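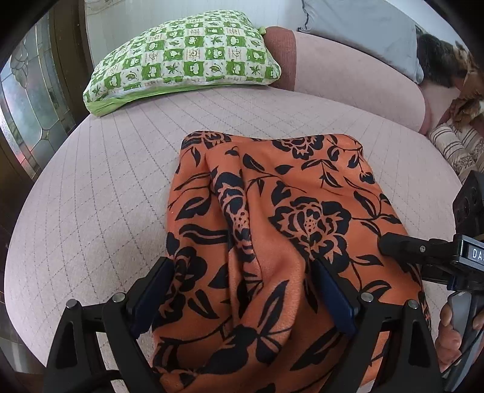
丸いベッド用キルトカバー Siregar(淡いピンク)を使ってみた感想

2022年10月

四角い部屋に丸いベッドを置くと、四隅が余る。この単純な事実を、私は買ってから理解した。図面を描いて検討したはずなのに、図面の中ではベッドも部屋も丸く収まっているように見えたのだ。

ベッド本体はSarkamisの円形で、こちらの感想は以前に書いた。今回はその上に掛けている専用のキルトカバー、Siregarの話をする。ついでに、同じ店で一緒に買ってしまったオレンジの布Ukauのことも書く。ついでのほうが長くなるかもしれない。

買うまで

丸いベッドを持つと、世の中の寝具がほぼすべて四角いことに気づく。シングル、セミダブル、ダブル、クイーン。どれも角が四つある。店頭で「丸いのはありますか」と聞くと、店員さんはたいてい一度クッション売り場のほうを見る。違う、と言うと、次は座布団のほうを見る。

仕方なく最初の一年は、大きめの四角いカバーの端を全部下に折り込んで使っていた。見た目はそれなりだが、角の余りが四か所、下で分厚い団子になる。寝返りを打って端に寄ると、足の裏に団子が当たる。我が家ではこれを「北の団子」「東の団子」と呼んで区別していた。区別したところで何の役にも立たない。

通販のTostcombeで円形用のカバーを見つけたのは8月のことだ。在庫なし、取り寄せ、届いたのは注文から29日後。夏の肌触りをうたう商品が、夏の終わりに来た。箱に「お待たせいたしました」というカードが入っていて、それはその通りだと思った。

色について

商品ページでの色名は「朝もやのピンク」だった。届いたものは、朝もや以外の時間帯でもだいたいピンクである。淡い。とても淡い。灰色がかった曇りの日にはベージュと言い張れるかもしれないが、晴れた日には言い逃れができない。

いい歳をして丸いピンクのベッドで寝ているという事実を、私はカバーが届くまで甘く見ていた。丸いだけならまだ建築趣味ということにできた。ピンクだけなら、まあ、優しい人ということで済んだ。両方そろうと説明が長くなる。来客時には寝室のドアを閉めている。

ただ、慣れる。三週間もすると、よその家の白い四角いベッドが事務机のように見えてくる。これは良い変化なのか、判断は保留している。

キルトの縫い目

このカバーでいちばん気に入っているのは、細い縫い目の格子である。真ん中のあたりはおとなしい升目なのに、縁に近づくにつれて線がぐっと曲がり、丸い輪郭に沿って流れていく。地球儀を上から見たような気分になる。寝る前に眺めていると、自分が極点に寝転がる何かの生き物に思えてくる。そして眠くなる。寝具としては合格だろう。

生地は目が細かく、さらりとしている。手でなでるぶんには文句がない。一方、かかとの荒れた人間にはやや厳しい。目の細かい生地は、かかとの状態をこちらより正確に把握している。保湿クリームを買う羽目になったので、実質的な購入費用にはクリーム代も含めるべきだと思う。

縫い目の間にパンくずが入るという苦情を、購入者の感想欄で何件か見た。ベッドでパンを食べるな、と最初は思った。今は、パンよりもせんべいのほうが取れにくいとだけ書いておく。

掛け方の問題

説明書には「中心を合わせてください」とある。四角いカバーなら角と角を合わせればいい。丸には角がない。中心がどこかわかる人なら、そもそも説明書を読まない。

最初の晩は、掛けて、離れて見て、ずれているのを直し、また離れて見る、を繰り返した。片側を引けば反対側が上がってくる。ぐるぐる回りながら引くと、いつのまにか出発点がどこだったかわからなくなる。円の恐ろしいところだ。

結局、次の手順に落ち着いた。

1. カバーを四つに折って、とがったところに洗濯ばさみを挟む。そこが中心になる。
2. 洗濯ばさみをベッドの真ん中と思われる場所に置く。「思われる」で構わない。
3. 折りを開いて、壁側、窓側、壁側、窓側と交互に縁へ掛けていく。
4. 洗濯ばさみを外す。

4を忘れると夜中に思い出す。腰で。

縁にはゴムが入っていて、掛かってしまえばよく止まる。朝起きたときに全体が少しだけ回転していることがあるのだが、丸いので見た目では気づかない。格子の向きを見て、ああ回ったな、と思うだけである。ずれても見た目が変わらないのは、四角いカバーにはない長所だ。商品ページにはなぜか書かれていない。

洗濯

洗濯機で洗える、と表示にある。我が家の洗濯機には入る。入るが、ふたを閉める瞬間に少し祈る。脱水の途中で一度止まって、偏りを直せと言われた。丸いものを丸い槽に入れて、なぜ偏るのか。

干し方も考えものだ。物干し竿に二つ折りで掛けると、半月形のピンクが風に揺れる。向かいの棟からはどう見えているのか、あまり想像しないようにしている。乾きは悪くない。縫い目が細かいせいか中の綿が寄ることもなく、何度か洗った今も縁の丸みは保っている。

縮みは、少しあったと思う。ゴムが前より強く感じるからだ。私が非力になった可能性もある。

さて、オレンジの布

Tostcombeでは、送料無料まであと少しという表示が画面の下に出る。この「あと少し」に勝ったことが、私は一度もない。そうして買ったのがUkauの布、2214円である。送料のほうがずっと安かったことに、支払いの後で気づいた。

オレンジの地に、黒一色で大きな花が刷られている。開いたバラの芯に細かい点々が打ってあり、とがった葉と、細い蔓のような枝がくねくねと走る。画面で見たときは「秋らしい差し色」だった。ピンクの上に置いてみると、差し色というより乱入である。

店のおすすめは、たたんでベッドの足元に帯のように敷く使い方だった。ホテルで見かけるあれだ。やってみるとわかるが、丸いベッドには足元がない。どこに敷いても足元であり、どこに敷いても違う。一度、律儀に直径の上に渡してみたところ、進入禁止の標識に近いものができた。

それで今は、真ん中にくしゃっと置いたままになっている。これが案外いい。広げると柄が大きすぎてうるさいのに、しわを寄せると花と葉が途切れ途切れに見えて、急に大人しくなる。畳まないほうが見栄えのする布というのは、片づけの苦手な人間にとって福音である。家族には「こういう置き方なのだ」と言ってある。信じてはいないようだ。

布としての出来は、値段なりだと思う。つまむとすぐにひだが立ち、そのまま崩れにくい。昼寝で腹に掛けるのにちょうどいい厚さで、結局いちばん多い用途はこれだ。単独で洗った初回は水が少し橙色になった。淡いピンクのカバーと一緒に洗うのは、度胸のある人だけにしてほしい。私は度胸がないので別々に洗っていて、その結果、水道代の話を家でされている。

良かったところ

縁まできれいに丸い。当たり前のようだが、四角い布を折り込んで一年暮らした身には感慨がある。北の団子も東の団子も消えた。

縫い目の曲がり方が美しい。寝室で自慢できるのはここだけだが、前述の通りドアを閉めているので見せる相手がいない。

ゴムがしっかりしている。寝相の悪い家でも外れたことはまだない。

気になったところ

色の展開がこの淡いピンクと、あとは「深海」という名のほぼ黒しかない。中間を好む人間のことも考えてほしい。

表の手ざわりに比べて、裏がそっけない。見えないところだから、と言われればそれまでだが、朝晩に縁をめくって整えていると毎回目が合う。

説明書の絵が四角いベッドである。中心を合わせろという文の横に、堂々と角のあるベッドが描いてある。おそらく他の商品の使い回しで、読んだ晩は少し孤独だった。

収納袋が四角い。丸いものを四角く畳んで四角い袋に入れる作業は、毎回どこかがはみ出す。はみ出した分は足で押している。

点数など

Tostcombeの感想欄には私が見た時点で116件の投稿があり、満点が並ぶ中に、「丸かったので返品しました」という一つ星があった。商品名に円形用と書いてある。だが私は、その人を笑う気にはなれない。四角い部屋にこれを置く前の自分に、読ませてやりたかった投稿である。

キルトカバーのSiregarは、5点満点で4点。丸いベッドをすでに持っている人には素直に勧める。選択肢がほかにほとんどないので、勧めなくてもいずれここに来ると思う。

布のUkauは3点。差し色としては2点、腹掛けとしては4点、間を取った。送料無料の表示に負けた記念品としてなら満点をつけてもいい。

替えの一枚を買い足すかどうかは迷っている。洗濯の日に裸のベッドを眺めて過ごすのはわびしいし、かといって二枚ともピンクというのも覚悟がいる。いま買い物かごには「深海」が入っていて、画面の下には、送料無料まであと少しと出ている。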